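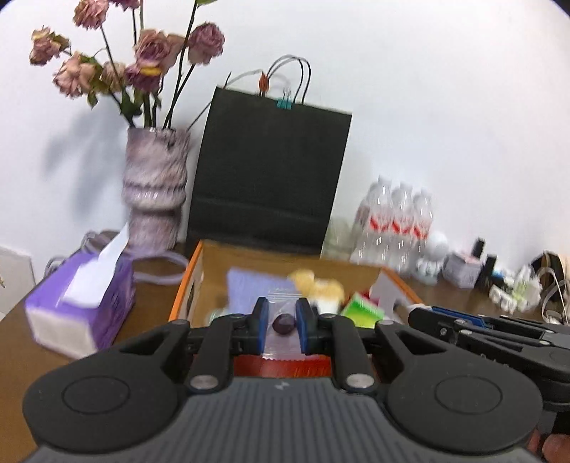

Something small and purple in a clear zip bag, with an open cardboard box behind.

Print this page
E-mail this page to a friend

Households Wanted for the Merkden Leftovers Diary

Do you have half an onion in the fridge right now? A heel of bread you mean to turn into crumbs, or one spoonful of rice in a bowl with a plate on top? If so, we would love to hear from you, and if you don't, we would still love to hear from you, because we're curious how you manage it.

The Gasis Food Project is looking for 36 households in Merkden and the Buchanan neighborhood to keep a simple diary of what happens to leftover food at home. We want to know what gets saved, what it gets saved in, where it goes, and whether anybody eats it in the end. The diary runs for 16 weeks, starting in May, and you don't need to be a good cook or a tidy person to take part. Several of us on the project are neither.

Why we're doing it

Last year we ran a series of cooking evenings at the Plornness Hall, and the part people liked best was always the half hour at the end when everyone stood in the kitchen dividing up what was left. Out came the old margarine tubs and the bread bags, and with them the stories — a grandmother who kept bacon fat in a coffee can, a roommate who labeled everything down to a single pickle. We came away thinking that somebody ought to write this down. There is plenty of advice out there about how people should store food, and much less about what they do on a Tuesday night when they're tired and the good containers are all dirty.

What you'll learn from taking part is up to you. What we hope to put together is a plain, friendly booklet of habits and ideas from local kitchens, free to anyone who wants one, along with a short report for the food pantry in Buchanan, which has asked us what sizes of package are the most useful for small households.

What you would be doing

Once a week, on whatever day suits you, you'll sit down with the diary and fill in a two-page spread. It takes 20 minutes, or a little longer if you get to chatting over it, as families tend to. The questions are mostly the same from week to week:

- What did you put away this week, and in what?
- What got eaten, and by whom?
- What got thrown out or composted, and how did you feel about it? (You can skip the feelings if you'd like.)
- Did you try anything new?

There is a blank space at the bottom for recipes, complaints and drawings. Children are very welcome to fill this in.

We'll also ask you to come to 2 get-togethers at the Plornness Hall, one at the beginning and one at the end. There will be soup at both. If getting to the hall is hard for you, tell us and we'll come to your house or do it over the phone, whichever is easier.

Please don't change how you shop or cook on our account. We aren't grading anyone. A week where everything went in the trash and you had cereal for supper is every bit as useful to us as a week of clever casseroles, and we promise to read both with the same interest.

Who can apply

Anyone age 18 or over who lives in Merkden or Buchanan and eats most of their suppers at home. One adult signs up for the household and everybody else can pitch in. We're especially hoping to hear from people who live alone, from households with three generations under one roof, from people who work nights, and from anyone cooking in a very small kitchen or on a hot plate. Diaries may be kept in any language you like, and we'll take care of the translating.

What you'll get

Every household receives the printed diary, a pack of pens, a roll of freezer tape, and a grocery gift card at each of the get-togethers. You'll also get your own copy of the booklet when it's finished, and your diary back if you want to keep it. We will not print your name or address anywhere unless you ask us to credit you for a recipe. You can stop at any time, for any reason, and keep the first gift card with our thanks.

How to sign up

Write us a short note by Sunday, March 31, 2024. Tell us who lives in your home, which neighborhood you're in, and the best way to reach you — and, if you feel like it, the oldest thing in your freezer. You can drop the note in the green box inside the front door of the Plornness Hall or use the e-mail link on this page. We'll write back to everyone, including those we can't fit in this time.

Print this page
E-mail the Gasis Food Project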